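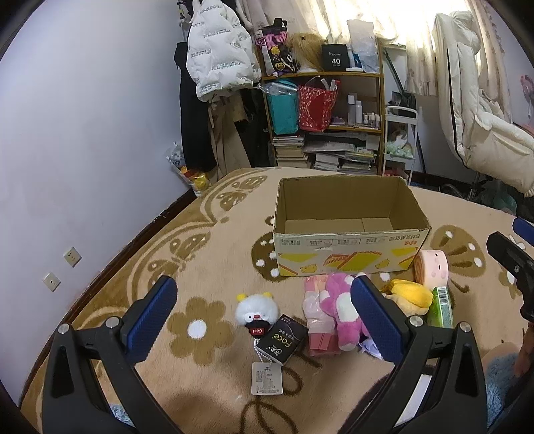
Ollar desk and bench dimensions, read me first

Hello! I put this list together when we were kitting out the Standesden office and I got fed up with hunting through catalogues for leg heights. It has 648 rows, one for each desk, bench or screen I could find a proper size for, and it's all in one CSV file (ollar.csv), so it opens in any spreadsheet.

What's in each row: maker's code, type, width, depth, lowest and highest height, top finish, and whether the frame will join on to a neighbour. All sizes are in millimetres. Widths are for the top only – cable trays can stick out a bit further, so do leave yourself some room!

Known gaps
The Onyeka range has 23 rows with no depth. I've left those blank and haven't guessed.
Fernville changed their leg brackets in September, so 17 of their benches are in there twice (old code ends in A, new one in B). Old and new won't bolt together, I learned that one on my knees with a spanner.
Colour names are whatever the maker calls them. I have 10 different greys and I'm not sorting them out.

Using it
Help yourself, for work or for home. If you spot a wrong size, send me the code and the right figure and I'll fix it in the next version.

Last updated 28 May 2019. Corner desks still to come.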